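4.2 Clearing small parts from a bench

The second task is taken from shop-floor work. Mixed hardware has to be moved from a table into an open bin, one piece at a time, with no fixture and no fixed layout. A person does this without much thought. For the Garkex arm and hand it remains slow, mainly at the grasp. Small parts lie flat, and the fingers must close near the mat without pressing into it. Figure 3 gives a view of the work area. The gear-like part below the hand is typical of the harder class, being low and uneven in outline. 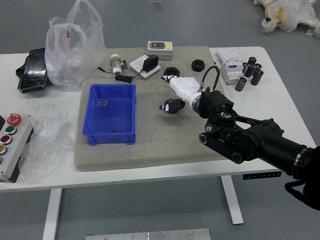 4.3 Trial procedure

We ran 332 trials with 8 part types. Each trial was limited to one approach and one retry. A trial counted as a success if the part came to rest inside the bin and no other part had left its place. The Vostar planner chose the grasp point, and the operator did not step in except to stop the arm. The layout was kept crowded on purpose, with electrical items such as a switch box and a power adapter near the top of the mat. Parts standing on end, such as the capacitors at the right of the table, were treated as obstacles. So was the bin wall, which limits how low the hand can travel on its left side.

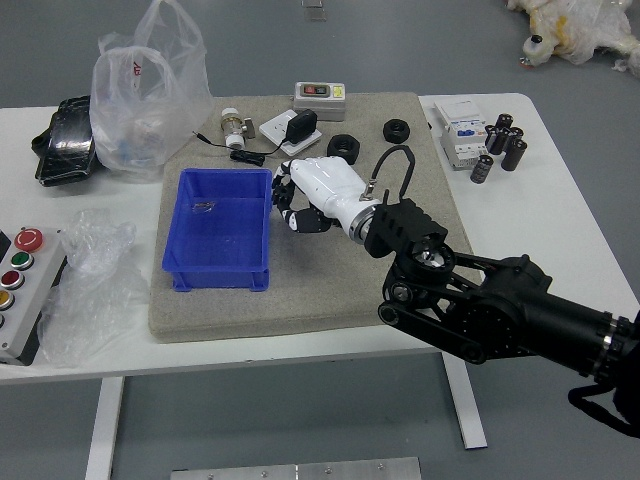
Nogueira Laboratory, Handling Group
Revised 30/10/2022

The overall success rate was 82 percent. Most failures took place at finger closure, when a part turned or slid under the fingertips. Failures during transfer were rare. In 2 trials the hand touched the bin wall and the run was stopped. The Drovis controller used in the September runs gave the same pattern at a lower speed. We conclude that sorting of this kind is within reach for parts with a clear edge to grip, but that flat parts still call for a person or a different hand.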